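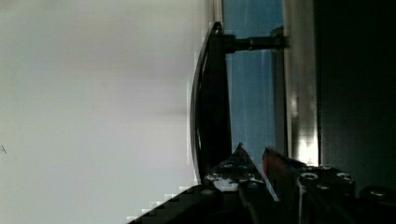
My cousin sent me another one of those quote pages last week. A hundred sayings on success from a singer I happen to like, laid out in a long column with an advert after every sixth. I read the lot over breakfast and came away trusting hardly any of it.

I've been grumpy about these collections for a while. I own a fair few paperback biographies of musicians, and when a line sounds too much like a tea towel I go and look. Of the 100 on that page I could place 53 in an interview, a sleeve note or a memoir. Six more were song lyrics, presented as if the man had said them across a table, which is a bit like quoting an actor's lines as his views on murder. The rest I couldn't find anywhere except on other quote pages, all copying each other down to the same missing comma.

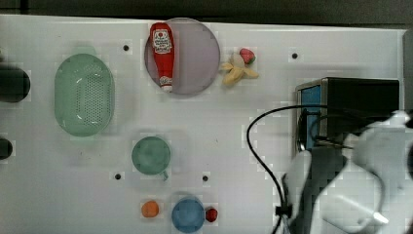
Jeanie McIver, who used to run the Furkmont folk club and has a better memory than I do, reckons it doesn't matter. If a line helps someone get through a bad Tuesday, she says, who cares where it came from? I see the point and I still don't buy it. If the words are good enough on their own, take the famous name off and see how many people share them. "Failure is a door you haven't opened yet" is dreadful. Put a dead country singer under it and it gets framed.

What bothers me more is how they sand people down. The singers I love were contrary, often unpleasant, sometimes very funny, and they said different things depending on who was asking and how late it was. Pick out the bits on perseverance and you get the same person every time. I tried swapping the names on two of these pages and reading them aloud to my brother-in-law. He didn't notice, and he has seen one of the two live.

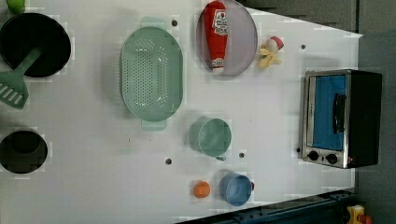
Then there's the biography paragraph at the top. Always "distinguished", always "legendary", always a sales figure with no source. Barrett Crenshaw wrote a piece for the Ditlow newsletter back in June where he tried to trace one of those figures and got as far as a press release from 2000 that gave no source either. He gave up, and I don't blame him. Who was counting, and did they include the cassettes from petrol stations?

I do keep a notebook of lines myself, so call me a hypocrite. Mine has page numbers, though, and a fair bit of it is people being rude about their drummers.

If you want to know what a singer thought about work or money, find one long interview and read it to the end, including the boring stretch about touring vans.
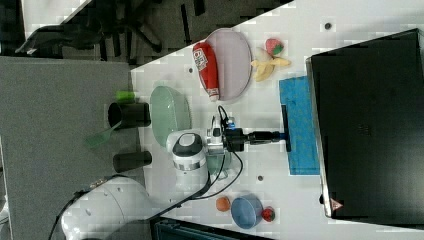 The robot arm on its white table, with the blue sponge cloth beside the screen.

Anyway, I've told my cousin to send me records instead.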